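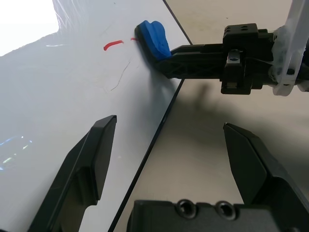
Ticket 1268 – Catalogue search drops titles with macrons and accents
Product: Letico library catalogue
Status: Resolved
Opened: July

Original report

Hi team! First up, we love the new catalogue. Our borrowers took to it straight away and the holds page is miles better than the old one. One snag though. If someone types a title without its accents, the search comes back with nothing. Type it with the accents and up it pops. Most people at our front desk wouldn't know how to type a macron on that keyboard (me included), so whole shelves of our language collection have gone missing as far as they're concerned.

I went through a list of 97 accented titles this morning and searched each one in plain letters. Only 30 came up. The other 67 gave a blank results page. Same in both browsers we have at the branch.

Reply from support, 10.40 am

Thanks for such a thorough report, that list is gold! Could you tell us two things: which tool you used to bring the records across, and whether the 30 that worked were added before or after the move?

Reply from branch

We used Hitix for the import. And good question – I checked, and all 30 were typed in by hand after the move. Everything that fails came over in the import. I hadn't noticed that at all!

Reply from support, 1.15 pm

That's the clue we were after. An accented letter can be stored as a single character, or as a plain letter with a separate mark following it. They look identical on screen. Records typed in by hand use the first form and our index folds those down to plain letters nicely. Your import file has the second form, and the index was skipping it.

Please try this:
1. Go to Admin, then Index, then Text handling.
2. Set "Combine marks" to On.
3. Save, then choose Rebuild index. Leave the page open until it finishes.

Reply from branch

Done, and it's brilliant! The rebuild finished over my lunch. 95 of the 97 now come up in plain letters, and the colour labels on the spine list sort properly too, which was a bonus. The 2 still missing are both from the Nolten series.

Reply from support, 3.30 pm

Had a look at those 2. The series field has a stray space in front of the title, so they're filed under a blank. Delete the space, save each record and they should appear within a minute. No need for another rebuild.

Reply from branch

Both there now. I've passed the steps on to the Oei branch, as they're bringing their records over next with the same tool. Happy for you to close this one. Thanks heaps!

Closed by support. Text handling note added to the import guide.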